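ok so I have opinions about museum gift shops and I'm finally typing them out. thread, sorry in advance

I go to the shop FIRST. before the galleries. my sister thinks this is a crime but the postcards tell you what's in the building, and then you get to go find the real ones like a scavenger hunt

the best shop I've ever been in was in Kostcombe, attached to a museum so small the coat room was bigger than the sculpture room. they had a whole drawer of old exhibition posters for 8 bucks each and I came home with two and a bent tube

the worst is Vomton. beautiful collection! and then the shop is all scented candles and one sad rack of magnets. where are the prints. I would like to give you money for prints

and yes I know everybody and their dentist has a Starry Night. I had one in my dorm, and another in my first apartment – different size, same thumbtack holes. I still love it and I'm tired of pretending it's embarrassing
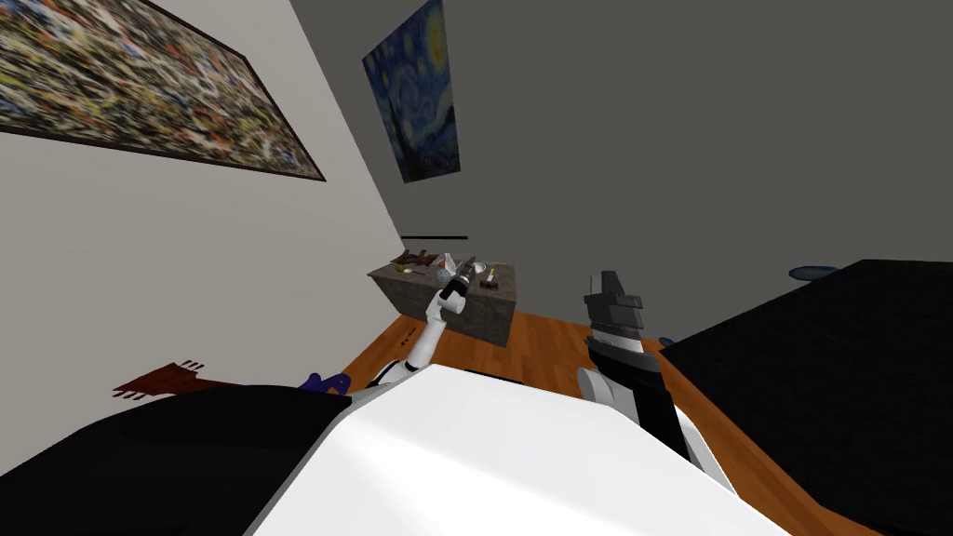 a reply already from Jostell, saying posters are what people buy when they're scared to buy real art from a living painter, and that the same money spread over a year gets you something small and original

fair! kind of! but I've done both, and the little original I bought in March hangs next to a museum poster and they get along fine. one didn't cancel the other

also have you priced framing lately?? I got quoted $349 for a custom frame on a poster that cost me 8. I laughed out loud in the store and then felt bad and bought a pencil

so what I do now is measure before I buy. if it fits a standard frame it comes home with me, if it doesn't I get the postcard and stick it on the fridge. the fridge is getting pretty full

anyway tell me your favorite museum shop, bonus points if they still use the flat paper bags

© 2025 | Contact | Back to top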